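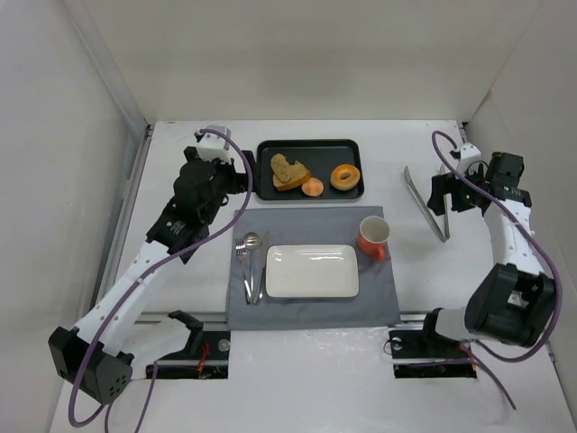
The first thing I asked the Nirkel to do was serve me breakfast, and I'll admit I'd skipped my own so I'd have a stake in the result.

I'd driven out to the Wornetix showroom expecting a sales pitch and a coffee. What I got was most of a day with a two-armed tabletop kit that you can order, bolt together and train yourself, and a very patient product lead called Thư Khổng, who let me get nearly everything wrong before stepping in. (She'd make a terrific driving instructor.)

The job we settled on was a place setting with food. Grey placemat, white plate, fork, spoon and knife down the left, orange-red mug up in the corner, and a black tray behind with bread and a donut on it. The tongs lie off to the right, where the right arm can get at them. All of that sounds like something my nephew could manage before school, and he could, but try explaining to a machine how hard to squeeze a donut!

You teach the Nirkel by doing the task with it, over and over. Mine took 41 goes before Thư was happy to start a training run, and I'd say the first dozen were rubbish. My left hand kept drifting toward the tray while my right was still fussing with the tongs, and I developed a habit of holding my breath at the moment of pickup. By lunch I'd relaxed and was chatting away while I worked, which is when the demonstrations got good. Vilém Jurčo, who writes the software, told me he can usually tell from the recordings who has had a cup of tea and who hasn't.

So, how did it go on its own? Better than I'd expected on the bread. It's an awkward shape, sitting up at an angle, and the left arm had a think about it, came in from the side and got it to the plate on most attempts. The donut was hit and miss. Twice it went down a treat, once it was carried with enormous dignity to a spot beside the plate and left there. The tongs were the real struggle. Picking them up was fine, but closing them evenly on something soft is another matter, and I wouldn't buy this kit on the strength of its tong work just yet. Vilém says an update due in June should help. I'll believe it when I see it, but he did show me an early version and it was noticeably less jerky.

Now for the gripes. The cables. They're purple, which I rather love, and they loop along the outside of each arm in big generous curves, and I caught one with my sleeve more than once. Akard, the firm that makes the arms, sells a set of clips, and I reckon they should be in the box. The setup guide also assumes you know far more than I do about calibration. I got stuck on page 3 and stayed there until Thư took pity on me.

What I liked most was how quickly you can have another crack. Reset the table, press go, watch, mutter, adjust. Dzifa Ayaaba, who bought one for her catering college, told me over the phone that her students fight over it. She's had hers going long enough to log 1,156 runs, mostly cutlery, and the only part she's replaced is a gripper pad. Her advice was to start with things that can't break or squash, and to leave the pastries until you've got your eye in. Wish I'd rung her first.

Would I have one at home? No, my kitchen bench is barely big enough for the toaster. For a school, a small lab or a workshop with a spare corner and someone keen, though, I'd put it near the top of the list. Give yourself 4 days to get properly comfortable and wear short sleeves.

I had the donut on the way out.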